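In defence of the bag with the zip

Dulce Zamudio

My mother washed plastic bags. She turned them inside out over the kitchen tap, wiped them round with a sponge and pegged them on the airer between the socks. I was ashamed of this as a child and I do it myself now, so I should declare an interest before I say that the resealable bag is the most useful thing in most kitchens and that we have been too quick to throw it out.

Two years ago my street in Uddale went through a phase of getting rid of plastic. Plenty of it deserved to go. But the zip bags went out with the cling film and the straws, and in their place came glass jars, beeswax wraps and silicone pouches at a price I still find hard to say out loud. Peninah Kimaro from across the road put 14 of her old bags in my hands over the garden wall, some of them never opened. She seemed relieved to be rid of them. I have most of them still.

My case is a simple one. A bag takes the shape of what you put in it. Half an onion in a jar takes up the room of a jar. Half an onion in a bag takes up the room of half an onion. In a small fridge, and mine is small, that decides whether the door shuts. Soup frozen flat in a bag stands upright in the drawer like a book, and it thaws in a bowl of water while you lay the table. Soup frozen in a tub has to be chipped at.

You can also see into it. I have eaten a good deal of mystery stew out of old ice cream tubs, and once defrosted what I took to be gravy and was stewed plums. With a clear bag you at least get a look first.

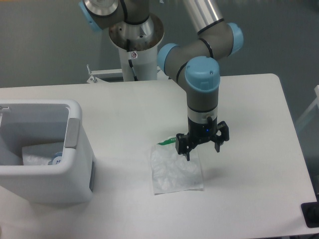
Then there is the closing of it. A lid is either on or off, and you can tell from the other side of the room. A zip needs attention. You have to lay the bag down, press out the air with the flat of your hand and run your finger and thumb along the whole seal, then go back over the corner, where it always gapes. People complain about this. Kevin Ní Mhurchú, who I share an allotment with, says he has never once shut one properly and that his freezer drawer is half breadcrumbs as a result. My answer is that he does it standing up with one hand while looking for his keys. It takes a few seconds at a table.

I will give the other side its due. The thin bags are rubbish in both senses. They split at the side seam the second time you use them, and a bag used once and binned is exactly what everyone says it is. Raw meat should have a bag that is then thrown away, and I don't like that and have no answer to it. Nor do I think anyone should go out and buy a box of them who doesn't already have some in a drawer. Most of us do.

What I object to is the idea that the object itself is the fault. A decent thick bag, washed in warm water and dried properly, lasts for months. I have one that has held rice since March. Meanwhile the good silicone pouches I was given are at the back of the cupboard, because they smell of the garlic I put in them on the first day and will smell of it when I am dead.

Drying is the real trouble. A wet bag sticks to itself and goes sour. Over a wooden spoon stood in a mug is the best way I have found, with the mouth held open, and overnight is long enough if the kitchen is warm. Pegs leave a mark on the seal in the end. My mother never accepted this, and we argued about it more than once.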